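Robot method trained on 346 practice runs, Drudton team says

Sat 2 May – A research team at Drudton has put out early results for a way of teaching two-armed robots to open cabinets and drawers. All of it in simulation so far.

The method, called Soltow, splits the job in two. One part gets the robot across the room. The other takes over close up and lines the gripper up with the handle. Earlier versions tried to learn both at once and kept stalling at the switch.

Soltow learned from 346 practice runs, against 600 for Jeon, the group's older method. In 200 test trials it failed 30 times. Most misses came on small knobs, said lead author Imani Ndung'u.

"It gets there fine. Its the last few inches," she said. "Grips too early, slides off."

Test rooms are redrawn for every trial, with furniture moved and surface colors swapped. Lighting changes too. No word yet on a real robot – Ndung'u said hardware tests could start later this month at Stastside, the team's partner lab. Code to follow, no date given.

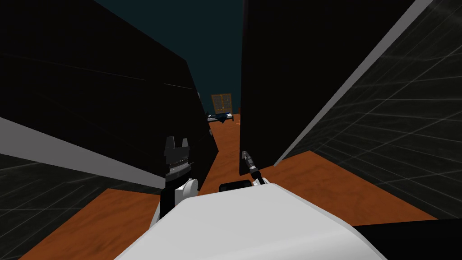
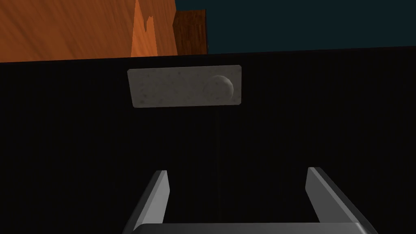
Simulated views: a narrow gap between two black blocks, first picture, and the gripper facing a gray plate and knob, second.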